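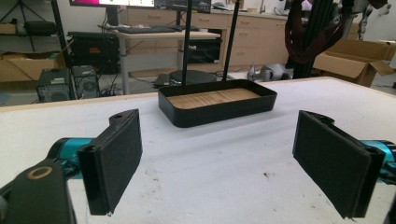 Clesberg Border Crossing Working Group
Minutes of the meeting held January 30, 2018

Present: representatives of the town office, the ferry operator, the Orel bus line, the border police and the Vosen visitor center. The district roads office sent apologies.

1. Minutes of the previous meeting
Approved with one correction. Under item 4, "Vosen road" should read "Vosen landing."

2. Day permits at the Orel ferry terminal
The border police reported that 206 day permits were issued at the terminal last quarter, against 166 in the quarter before. Most went to foot passengers. The paper form is still in use. The new form has been approved but the printed stock has not arrived.

The ferry operator asked whether passengers could fill out the form on board. The border police had no objection, provided it is signed at the desk — a form signed on the boat will not be accepted.

Agreed: forms to be carried on the morning sailing as a trial, starting in March.

3. Opening hours at Vosen landing
The visitor center asked for the desk to stay open 15 minutes past the last arrival. The border police can do this on summer hours only. Winter hours stay as they are. The town office will change the notice at the landing.

4. Bus connection
The Orel line will move its afternoon departure to meet the ferry. The bus will not wait if the ferry is late. The visitor center asked for this to be printed on the timetable, and the bus line agreed.

5. Leaflet
The draft was read through. The map needs the parking area added, and the paragraph on pets is out of date. Print run set at 1000, cost to be shared between the town office and the ferry operator. The German text has not been checked.

6. Other business
The ferry operator raised the lighting on the ramp at Vosen. Passed to the roads office.

Next meeting: to be set by the town office once the new forms are in.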